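How I Plan a Concert Night on Vacation (Without Losing My Mind)

Updated June 2, 2022

After our last trip I got a pile of messages asking how my husband and I always seem to end up at some little concert in a town we've never been to. I promise we aren't music experts! I took piano for one year and remember one song. But we've gotten pretty good at the planning part, so let me walk you through it, using our December week in Wileck.

Start with the churches and small halls

Everybody goes straight to the big opera house website, and sure, look there too. But the smaller places are where I find the good stuff. I search the town name plus "concert" in the local language, then check the church websites one at a time. It's slow going (I do it with coffee and a notebook). In Wileck I found a string quartet at the Malum Chapel that wasn't on any of the tourist calendars.

Write down the start time, the door time and whether seats are numbered. Door time matters more than you'd think. If seating is open, plan to be in line before then, especially if one of you is short like me.

Book the ticket before the dinner

I used to do this backward, and we once left half a plate of very nice duck on the table. Now I buy the tickets first and then look for a restaurant within about 500 yards of the door. For a concert at eight I book a table for 5:30 and tell them when we sit down that we have tickets. They've been lovely about it every single time.

Screenshot your tickets, by the way. Stone walls and cell service do not get along!

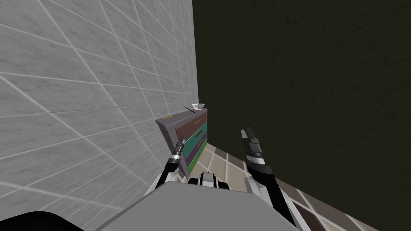
A low chest of drawers by a tiled wall.

Pick a place to stay you can walk back to

Concerts let out late, and in a lot of smaller towns the trams thin out early. We stayed at the Zervas guesthouse, up the hill from the river, and the walk home was half the fun of the evening. Before you book, look at the route on a map with the terrain turned on. I skipped that step in Vorach a few years ago and climbed what felt like 1,000 stairs in dress shoes.

Hang your concert clothes up the minute you arrive, too. I pack one dark dress and a big wool scarf, and my husband brings a sweater that passes for dressy in low light.

Dress for the building

Old churches are cold. The Malum Chapel holds 800 people, and even nearly full it was chilly enough that I kept my gloves on until intermission. Wear thick socks and bring something to sit on if you have room for it. My friend Ruth Bainbridge folds her coat into a cushion, but then she's freezing by the second piece, so I'd bring both.

Read up a little, but only a little

I look up the pieces that afternoon and listen to a few minutes of each one. The cellist, Roland Whitlock, came out and talked about the program before they played, and having heard the slow movement once already, I knew what he was getting at.

Buy the paper program if they sell one. Mine live in a shoebox at home, and the Wileck one has gravy on it from the next day's lunch.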